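Jellamus gripper comparison

The Jellamus gripper comparison is a bench test of end tools for small robot arms, run by the automation company Resico at its workshop in Farkano. It measures how well different grippers pick up and move thin, flexible or slippery household and office items. The test takes its name from the workshop's first software controller, which is no longer in use.

Background

Resico began the comparison after customers in mail handling and records storage reported that grippers chosen for boxes performed poorly on soft packaging. Earlier in-house tests had used only rigid blocks and cylinders. A trial version with five items was run in March, and the item list was later extended to 17.

Grippers tested

Seven grippers are included. Four are two-finger parallel types with different fingertip pads, two use suction cups, and one is a soft three-finger design made by Veres. All are mounted on the same model of arm and driven by the same controller, so that speed and acceleration limits stay the same from one tool to the next.

Test items

Items are placed singly on a pale, smooth tabletop and viewed by a fixed camera. The set includes folded cloth, bubble mailers, paperback books, cable bundles and clear document pouches. Pouches are considered one of the harder groups. Clear plastic is difficult to separate from a light background, reflections change with the viewing angle, and the contents can slide inside the cover during a lift.

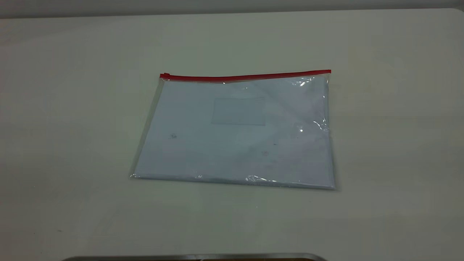

Clear zipper pouch holding white paper sheets, one of the flat test items.

The zipper strip gives the vision software a strong color edge to work from. Wrinkles in the plastic cause bright spots that may be read as false edges, and the operator's guide advises checking the detected outline before each series.

Procedure

Each gripper makes nine attempts per item. An attempt counts as a success if the item is lifted clear of the table, held for five seconds and set down inside a marked target area. Drops, double contacts and controller stops are logged separately. The finger pads and suction cups are wiped between items.

Results

In the first full series, completed on 26th February, the suction tools did best on books and flat mailers but lost their seal on creased plastic. The parallel grippers handled pouches more reliably when the fingertips approached from the side and pinched an edge. The Veres gripper had the fewest drops on cloth and the slowest cycle time.

Limitations

The comparison uses one arm, one camera position and one table surface. Items are never stacked or overlapped, and wear of the pads over longer periods is not measured.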